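Preguntas frecuentes – Kitville, boletín y podcast de cultura friki

Respuestas a lo que más nos escriben los lectores. Última revisión: enero.

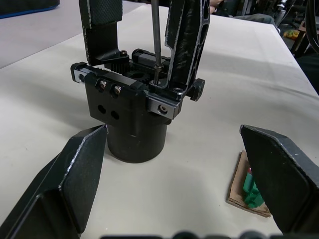

¿Qué es Kitville?
Es un boletín con un podcast, dedicado a cómics, videojuegos, juegos de mesa, series y maquetas. Lo fundó Vaughan McPhee en Hastby y hoy escribimos en él personas de varios países. Yo traduzco y edito la versión en español. No es mi lengua materna, así que agradezco las correcciones.

¿Cada cuánto se publica?
El boletín sale dos veces al mes. El podcast es mensual y dura 50 minutos, a veces un poco más cuando hay invitado.

¿Tengo que pagar?
No. Todos los números se leen gratis. Existe una suscripción de apoyo que da acceso al archivo de audio y al chat de lectores.

¿Puedo leer los números antiguos?
Sí, en el archivo se encuentran desde el número 13. Los doce primeros se enviaron solamente en papel y todavía no los hemos escaneado.

¿Aceptan colaboraciones?
Aceptamos reseñas, entrevistas y crónicas de convenciones. El texto no debe pasar de 724 palabras (el límite viene de la plantilla impresa y lo hemos conservado). Envíe primero una propuesta de un párrafo, por favor. Respondemos a todas, pero en época de convenciones tardamos más.

¿Reseñan productos que les mandan las editoriales?
Sí, y lo indicamos al principio de la reseña. La editorial no lee el texto antes de publicarse.

¿Cómo tratan los spoilers?
En las series esperamos dos semanas después del último episodio. En el podcast avisamos con una campana – si la oye, puede saltar al capítulo siguiente.

No me llega el boletín, ¿qué hago?
Mire primero en la carpeta de correo no deseado. Si usa una cuenta de Arkix, nuestro proveedor anterior, debe registrarse de nuevo, porque aquella lista se cerró.

¿Se reúnen en persona?
El grupo de Hastby juega el primer sábado de cada mes a las 17:00, en la sala 716 del centro cultural. Se puede venir sin conocer las reglas de ningún juego.

¿Cómo me doy de baja?
Con el enlace que está al final de cada correo. El cambio es inmediato y no le pedimos ningún motivo.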